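Set the gripper up on the model, then set it up again on the bench
2023-06-23
Dima Masri

Most of the arguments I have heard about simulation are about training. Mine is about maintenance, and it is a smaller one.

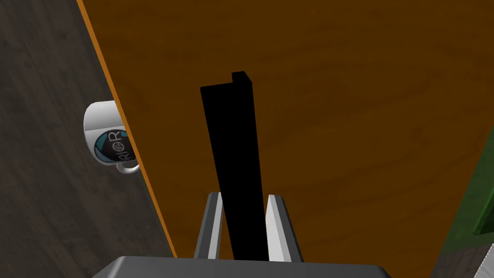
We look after one cell at Hendby, a single arm with a two-finger gripper that picks parts off a table and sets them down again. When Lina Abou Jaoude took over its upkeep in August, the finger offsets were kept on a sheet taped inside the cabinet door. She moved them into the simulated copy of the cell, and now every change to the gripper is tried there first. I think that was right. I also think we have started to trust it too much.

The model is good at geometry. It will tell you that a tall part held low between the fingers will clip a bin on the way over, and it will tell you before you have bent anything. We changed the approach height 17 times on screen last winter and twice on the real arm. That is a fair trade for anyone who has had to order new fingers and wait three weeks for them.

What the model does not know is wear. Finger pads go smooth. Screws at the base back out a little with each shift. Wojciech Sadowski keeps a torque driver on a hook by the cell and goes round the mounting screws every 54 hours of running, and no screen has ever told him to do it. In the simulation the fingers close square every time. On ours the left one was leaning by roughly 2 millimetres before he caught it.

So I would like a rule. If an offset changes in the model, someone measures the real fingers on the same day, with a gauge, and writes both numbers down side by side. Issa Geagea says this doubles the work. It adds ten minutes — I have timed it.

The log should stay with the machine as well. Ours is on a shared drive, and the person kneeling at the cell with a hex key can't see it from there.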